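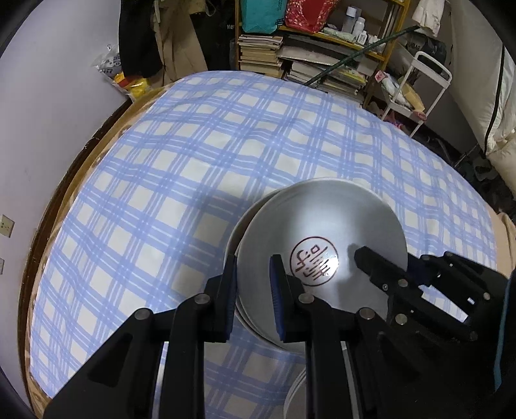
Section 3. Preparing the bowls before packing

This section is for the bowl part of the Keltmont dinner set. Plates and cups are in Section 4. Please read all the steps one time before you begin.

3.1 What you need

The carton with the inner divider
Packing paper, 265 mm wide
Two dry cotton cloths
Paper tape
The label sheet from the envelope

3.2 Choose the place

You can sort the bowls on a table or on a bed. Many of our customers in small apartments use the bed, and it is a good place for this work if you follow the notes.

1. Take away the pillows and the blanket. Leave the sheet on.
2. Pull the sheet flat with your hands. A fold under the stack makes it lean.
3. Move phone cables and lamp cables away from the place where you will put the bowls. A cable can lift one side of the lowest bowl.
4. Put the stack well in from the side of the bed, away from any hard wooden edge.

Caution: Do not sit on the bed while the bowls are on it. The mattress goes down under your weight and the stack will slide to you.

3.3 Check each bowl

1. Take only the top bowl from the stack. Hold it by the rim, with one side of the grip inside the bowl and the other side outside.
2. Tilt it to the window or to a lamp. On white glaze the light makes a bright spot. Turn the bowl slowly and watch this spot. If the spot breaks or jumps, there may be a scratch or a hair crack at that point.
3. Go with a dry cloth along the full rim. If the cloth catches, look closer for a chip.
4. Look at the mark on the bottom of the inside. A stamped mark, for example a dark red one in a ring, must be wiped softly and never rubbed with powder or with the rough side of a sponge.
5. Put the checked bowl on the second place, and take the next one.

Note: Bowls from another maker can go in the same carton if the rim is not wider than the divider opening. Keep bowls with different marks in separate stacks, so it is easier when you unpack.

If a bowl has a crack, do not pack it with the others. Wrap it alone and write "cracked" on the paper.

3.4 Make the stack again

1. Put one sheet of packing paper on the bed and the largest bowl on it.
2. Put a folded piece of paper inside this bowl. It should cover the bottom and come up a little on the sides.
3. Put the next bowl inside. Do not press. If it stands crooked, take it out and turn it a quarter.
4. Continue until the stack is as high as the divider line. Do not go over the line.
5. Wrap the full stack in 2 layers of paper and close with tape. The tape must touch only paper, because it can leave glue on the glaze.

Caution: If two bowls are stuck together, do not pull them by force and do not use a knife. Put cold water in the upper bowl and stand the lower one in warm (not hot) water for a few minutes. Dry both bowls fully before you pack.

3.5 Label and storage

Write the room and the number of bowls on the label and stick it on the side of the carton. The carton stands with the arrow up. If you keep it on a shelf, put it on the lowest level and do not lay books or magazines on top of it.

Replacement dividers can be ordered from Karagiannis with part number 600. For questions about this section, write to Dionysis Drakos at the Basholm service desk.

Text last checked: Friday, December 7, 2018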